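Report on the open day at the Stunow automation workshop
Module: Introduction to Automation, second term
Visit: Feb 5, 2020

1. Purpose of the visit

Our course asks each group to see one place where robots are being prepared for real work and to write up what was shown. We chose the open day at Stunow, a small workshop that builds handling machines for firms that pack and sort light goods. Before the visit we had covered grippers and basic sensors in class, but had not seen how a machine is given a task that people normally do with their fingers.

We wanted to find out how the workshop picks a task, how the task is recorded, and how much of the work is still done by hand.

2. The workshop

Stunow has two rooms open to visitors. The first holds a belt line with a sorting arm, which was running when we arrived. The second is used for what the staff call hand work. In it, people carry out small jobs at a table while the movements are recorded, and the recordings are later used to train the control program of an arm. The project is called Zelenwood and is paid for partly by Echeverría, a supplier of household goods that wants help with packing mixed orders.

We spent most of our time in the second room. The belt line was more impressive to look at, but we had already studied that kind of system and there was less to learn from it.

3. What we were shown

The sorting arm picks boxes from the belt and places them by size. It is rated at 400 boxes an hour. All the boxes are stiff and have flat sides, so a suction cup is enough. One of the staff put a soft bag on the belt to show the limit of the method. The cup lost its hold and the bag dropped back on the belt. The arm stopped and waited for a person to clear it.

The hand work is meant to deal with this kind of problem. The objects are small, some are shiny and many have to be turned before they can be put down. A person holds an object, turns it, passes it from one hand to the other and sets it in its place. Each run is short and is repeated many times. The staff told us they had 2,080 runs on file at the time of the open day and that roughly 100 of them would be thrown out for mistakes in the recording.
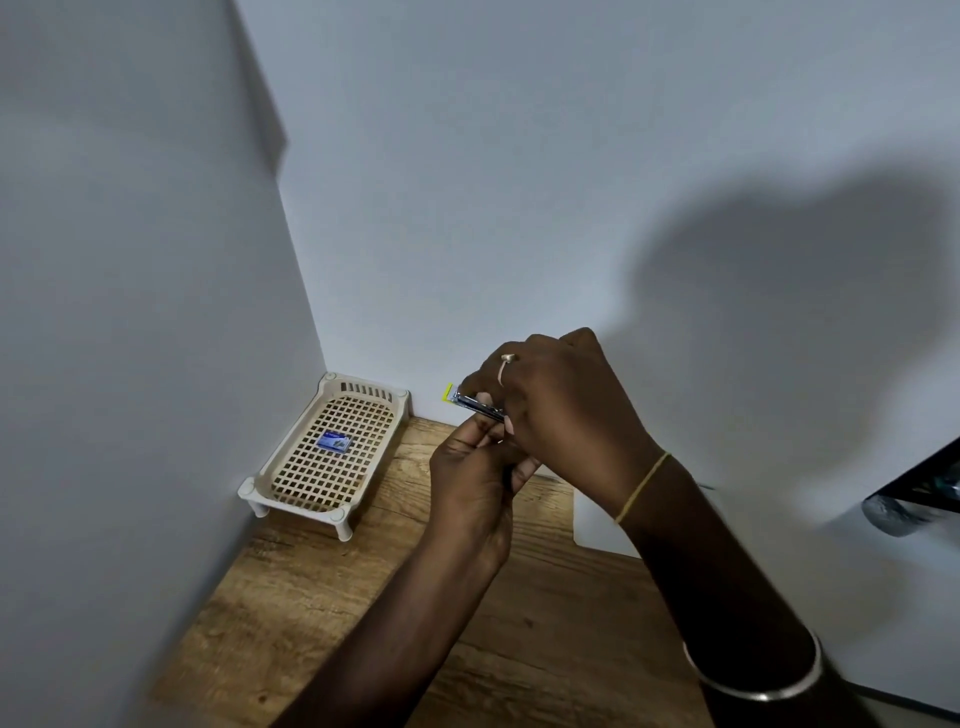 Figure 1. Hand work in the second room: a slim metal tool held in both hands over the table, with the small tray in the corner.

The people doing the runs are not told exactly how to hold things. At first we thought this was careless. The explanation we were given is that the program needs to see different grips, or it will only cope with one. People may also keep their rings and bracelets on, because the recordings should look like ordinary hands at work.

Shiny objects cause the most trouble. Bright spots on chrome move when the object is turned, and the program can mistake them for an edge. Shadows on the wall are another difficulty. The staff have tried several positions for the lamps and had not settled on one.

4. Trying it ourselves

Visitors were allowed to do a practice run, and two of our group took part. The job was to pick up a small packet, turn it face up and lay it on a tray. It sounds very easy. Both of them went too fast and covered the packet with their fingers for most of the run, so the recording would have been of little use. On the second try they were asked to slow down and keep the packet in view, and both runs were accepted.

5. What we learned

The main point for us was how much human work goes in before the arm does anything. We had expected to see programmers and mostly saw people handling small objects at a table. We also learned that the choice of gripper comes late. Stunow will try the Serau gripper first, a model with two soft fingers, but the order will not be placed until July.

We did not see an arm carry out any of the recorded tasks. The staff said this part was not ready to show, so we cannot say how well the method works. We were also not able to find out what the recording costs per run.

6. Follow-up

We have asked to come back once the gripper is fitted. If this is possible, we will repeat the packet task with the arm and compare its time with our own. Our notes from the belt line are in Appendix A, and the form used for the practice runs is in Appendix B.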